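Features | Travel | Small Ship Cruising

Home Destinations Ships Rail Subscribe

Two nights off Plitis, and the ferry we nearly missed

16 April 2023 - by Jasmina Janevski 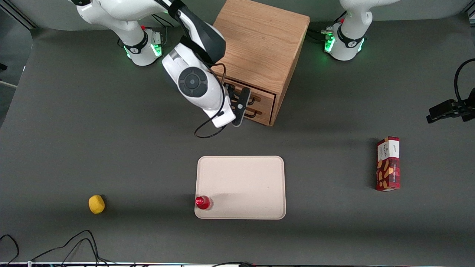
First thing to know about the Zupan is that she's a working boat. Mail, flour, car tires, a goat one trip. Passengers come after the goat. I'd booked cabin 32 in March, on the phone, with a man who kept putting me on hold to shout at a forklift.

Cabin was fine. Narrow bunk, a sink, a porthole that opens if you lean on it. No wifi past the breakwater. Bring a book, bring two.

We left Vidamura at dusk, an hour behind. Flat water, thank goodness, as the last crossing I did on this coast I spent on the floor. Supper is at one long table with the crew. Fish soup, bread, a dish of pickled something. Seconds if you're quick. Marin Popescu, the mate, was on his 2181st crossing and he writes every one in the same green ledger, with the weather beside it. He let me flip through. Page after page of "wind, some".

Plitis comes up just after sunrise. No harbour to speak of - the ship sits out in the bay and a tender runs you in, eight at a time, bags on your knees. The village is one street, going up. Steep. Bakery halfway, closed when I got there, open when I came back down, so plan on doing the hill twice.

Most people do the day and go. We had two nights because the boat was waiting on a load of olives, and I'd say take the two if they're offered. By four the day crowd is gone and you get the street back. Old men, cards, a radio. I walked out to the chapel on the point, forty minutes or so on a goat track, wrong shoes. Swam off the rocks below it. Cold! Not a soul around.

Second day I took the local ferry accross to Jelix, which is smaller again. One café, one beach, and a lighthouse you can climb if the woman with the key is home. She was. I had the grilled squid and lost track of time, then ran the whole length of the jetty with my sandals in my hand. They'd already pulled the plank. Somebody's uncle put it back out for me.

The sleeping on board is better at anchor than at sea, no engine under the pillow. Earplugs anyway. The anchor chain goes up at five and it sounds like the ship is coming apart.

Money side. Return fare with a cabin was 2609, meals in, tender in. The bigger outside cabins up top were 3119 and I had a look in one, you get a chair. Not worth it to me. Jelix ferry is extra, cash only, and they dont have change.

Go in spring or leave it to fall. Sit on the port side going out, for the cliffs. And check the return time with the mate, not with the board on the quay. The board was wrong both days.

More in Features: Ships | Islands | Ports of Call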